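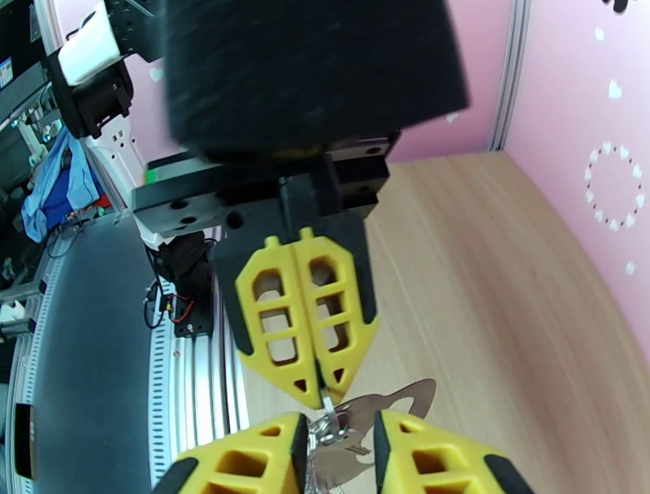

I've wanted to see inside the Rurnura bell foundry ever since we moved to this side of the valley, and last month I finally got a place on one of their open days! They only run a handful each year, and the January one had sold out before I'd even found the booking page, so I was at the gate far too early with a flask of tea and two pairs of socks on.

There were 13 of us on the morning tour, and our guide was Sheila Goodall, who has been tuning bells there for most of her working life. She started us off in the pattern loft, up a very steep stair (hold the rail, it's polished smooth). The shelves go right up into the roof, stacked with strickle boards, the shaped wooden profiles they use to form the inside and outside of a mould. Some of them have the name of the church pencilled along the edge, and one or two have sums on them as well, crossed out and done again. I could have stayed up there all day.

Next came the moulding shop, and oh, the smell! Loam, goat hair and horse manure, mixed to a sort of stiff brown porridge and built up in layers by hand. We were each given a lump to squeeze. The lettering is pressed in backwards, one stamp at a time, and Sheila told us about a bell that went out many years ago with an N the wrong way round. The parish liked it and kept it.

We didn't see a pour, which I'd known beforehand, as they do those in the evening and visitors watch from a gallery on separate tickets. But the pit was open, and Dong-hyun Shim, one of the furnacemen, talked us through how the metal goes in and how long they leave a big bell to cool. Days and days, for the largest ones. He had brought out two broken pieces of bell metal for us to handle, and I hadn't expected the broken edge to look so pale and grainy - nearly like sugar.

The tuning shop was my favourite by a mile. A bell sits upside down on a huge vertical lathe and they shave metal from the inside, a little at a time, stopping to listen. There are five main notes in a single bell and they all have to agree with each other. Sheila tapped one with a tuning fork and the whole thing hummed back at her, and I got goosebumps right up to my ears! On the floor was a tenor of 1,941 kilos waiting to go back to its tower, newly cleaned, and you could put your palm flat against it and feel the hum after the sound had gone.

Lunch was soup and a cheese roll in the old drawing office, included in the ticket. The little museum is next door and I'd leave a good hour for it. Look out for the rack of handbells you're allowed to ring, and the ledger lying open at an order for 51 ship's bells, every one priced in beautiful slanting handwriting.

A few practical bits. Flat shoes, definitely. The car park is small, but the 68 bus stops at the end of the lane and it's a pleasant five-minute walk from there. The loft can't be reached by lift, though they do have a film of it downstairs. The shop takes cards and sells seconds of the small brass handbells at a very fair price - mine is on the kitchen windowsill and gets rung when tea's ready.

I've put my name down for an evening pour in the spring.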